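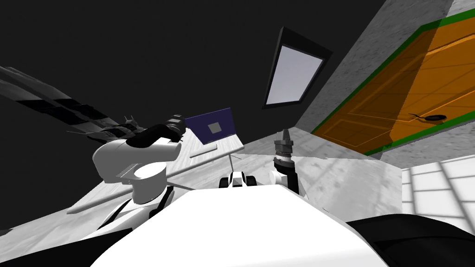
3 October 2018

Putter bench, second day on the Ara heads. Meirion Gronow wants an opinion on the new face before the Dikholm shop orders any. The claim on the sheet is that the milled pattern gives "the same roll from anywhere on the face." I have read that sentence on every putter sheet since April and I don't believe it yet.

Started with the dull work. Head weight, loft and lie on all of them before anything got shafted. Loft is meant to be 3 degrees. The first head read right on the gauge, the second read a bit strong, and the third I had to measure again after finding a burr on the sole that was holding it off the plate. Took the burr down with 600 paper on the flat block, wiped it, measured again, fine. If Kristaps measured his samples last week without checking for that burr then his loft numbers are no good, and I have told him so. He says he checked. His sheet doesn't say he checked.

Lie angles were closer to each other than I expected. I'll give them that.

Epoxy: used the slow stuff, left overnight in the rack, heads down. Priit Šimkus keeps asking why we don't use the quick one for test clubs. Had two heads turn on me with the quick one last spring and I'm not going through that again to save an evening.

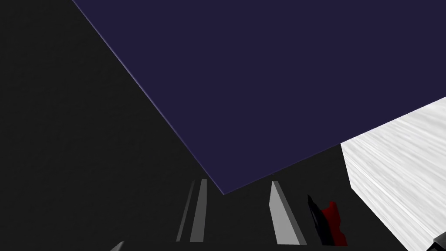 Render, dark navy panel at a steep angle.

Roll test. Same mat, same ramp line, same sleeve of balls, stimp checked before and after. Pendulum set for a medium stroke. Hit the middle first, then toe side, then heel side, then back to the middle to see if anything had drifted. 261 putts logged on the Ara and the same on the old plain-face blade from the drawer.

What the log shows: toe strikes on the Ara come up short. So do toe strikes on the plain blade. The Ara loses a little less. That is a real difference on paper, but the Ara head is also heavier and has more weight out at the ends, so I can't say the face did it. Mārtiņš Org thinks the face did it. Mārtiņš also picked the Ara out of a blind row by its sound and then said the sound wasn't affecting his judgment.

To settle it we need the Ara head with a smooth face. Asked Tamošiūnaitė (the machine shop, not the sales office, they never answer) if they can skim one and leave everything else alone. They can, but taking the pattern off changes the loft a hair and takes weight off the front. Would have to put lead tape back on the sole and bend it to match. Doable. Ugly, and somebody will argue about the tape. 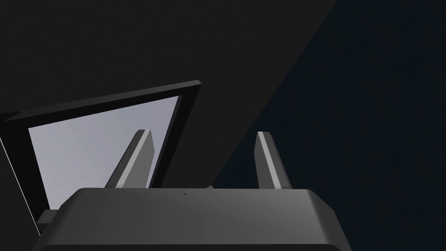
Grips. The sample grips are Arnisano pistol, midsize. Two layers of tape under the first one, felt fat, stripped it and went down to one. Alignment flat was off to the right on one of the grips as molded, so don't line these up by the logo, use the flat. Elīna Paulauskas lined hers up by the logo and spent the morning thinking she was pushing everything.

Finish. The sheet says the black coat is "tour durable." Ran one heel corner against the bag divider rig, 2000 cycles, with a headcover on. Still a bright line on the corner at the end of it. The cover was the magnetic kind and I suspect grit got into the lining, but that happens in a real bag too, so I'm leaving the result in.
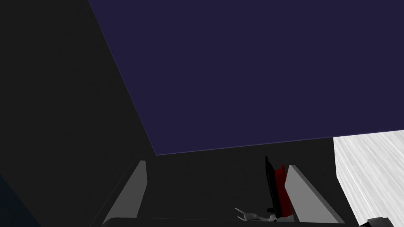
Kristaps Lill came by after lunch and putted with the Ara on the carpet and made nearly everything. He always makes everything on the carpet. Not logged.

For Meirion, short version: nicely made head, good lies, loft needs checking on every one out of the box, finish is average. No comment on the roll claim until the smooth one is back from Tamošiūnaitė. He'll want a yes or a no and he can't have one.

To do:
Check soles for burrs on the remaining heads before measuring
Find Kristaps's original loft sheet
New lining for the headcover, then run the heel test again on the other corner
Order lead tape, the wide roll
Weigh the Ara before it goes out for skimming and write the number on the shaft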